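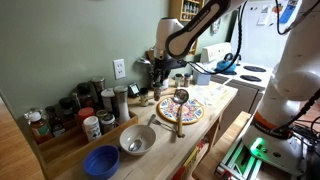 The butcher-block counter at Gounder, with the spice rack, the painted trivet and a ladle.

About Lerkusier

Lerkusier is a cooking school for people who want to feel at home in a kitchen. We started in Nedthorpe with one borrowed stove and a lot of onions, and we now teach in 2 kitchens, Gounder and Gorusum. Last year 331 people cooked with us, and we loved having every one of them!

Our first lesson is always about seasoning. You get a bowl, a spoon and the run of the spices, and you taste as you go: a pinch of this, a twist of pepper, then back in with the spoon. People who swear they can't cook come up with wonderful things (and the odd disaster, which we eat anyway). After that come soups and stews, flatbreads, rice, and a whole evening on beans that fills up faster than anything else we run.

We're very fond of ordinary kitchen things. A good ladle, a deep bowl and a trivet bright enough to cheer up the table will see you through most of our recipes. There are 372 of those in the school binder now, many sent in by past students, and we add new ones every January. Ask to see the dumpling pages, they're covered in notes!

Classes are small, so you'll be cooking the whole time. When the food is ready we all sit down and eat it together, and whatever is left goes home with you.
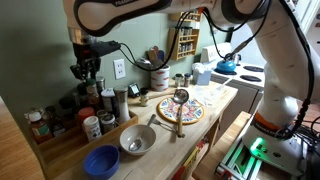 Do I need to bring my own spices?
All the spices are set out for you, along with the bowls and utensils. If you have a favorite blend from home, bring it along and we'll find a dish for it.

Gounder runs the evening classes and Gorusum has the morning ones. Both kitchens teach the same recipes, so you can switch between them partway through a course.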